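Skivivthorpe gripper trials

The Skivivthorpe gripper trials are a long-running series of side-by-side comparisons of robot grippers, wrist cameras and hand controllers, held in the workshop town of Skivivthorpe and written up each May for anyone who cares to read them. They began as a friendly argument over whether the Flernel two-finger gripper was really any better than the older Dinsa model, and the argument has never quite been settled, though a good deal has been learned along the way (and a fair number of household fittings have been worn out in the process).

Background

The first season was a modest affair. A single arm was bolted to a bench, both grippers were fitted to it in turn, and each was asked to pick up 12 everyday objects, among them a teacup, a paperback, a roll of tape and a power socket. The organizers had expected the cup to be the troublesome one, but it was the flat, square-sided things that kept everybody at the bench past suppertime, as a finger that meets a smooth side at even a slight angle tends to turn the object before it has properly closed on it.

By the third season the list had grown to 132 objects, and the Sodisen controller had been added as a subject of study in its own right. Operators hold it in one hand and steer the arm by moving it through the air, and opinions on it remain cheerfully divided.

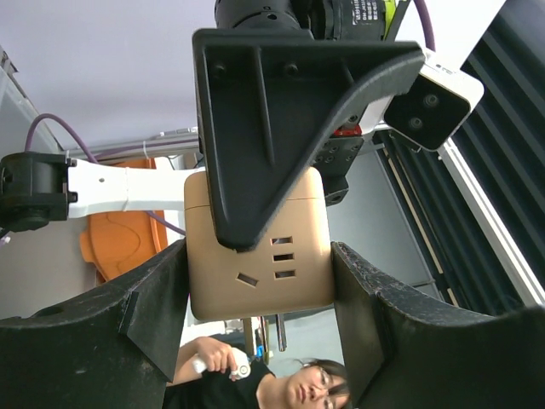
Grip tests are run in sets, with the same operator staying on for a whole set so that the grippers are compared and the people, as far as possible, are not. Each object is grasped, lifted, tilted to either side and put back down again. A grasp is marked as clean, shifted or dropped, and the operator adds a remark in their own words, which many regular readers consider the best part of the report.

Results

In the most recent season each gripper made 1000 grasps. The Flernel was marked as shifted in 298 of them, mostly on objects with hard, flat sides, while the Dinsa did somewhat better on those and noticeably worse on anything soft or rounded. Worn finger surfaces were found to matter more than the choice of motor, and the colour of an object, which had been a favourite theory for a while, made no difference at all to the grip, although shiny finishes did give the wrist camera some grief in the late afternoon.

Controllers

Newcomers generally favour the Sodisen for its light weight and get the hang of it within an hour or so. Experienced operators grumble that it drifts when held at shoulder height for long stretches, and several have gone back to the older desk-mounted joystick for fine work. A comparison of the two, using the same arm and the same object list, is planned for the coming season.

See also: Wrist-mounted cameras; Parallel-jaw grippers; Teleoperation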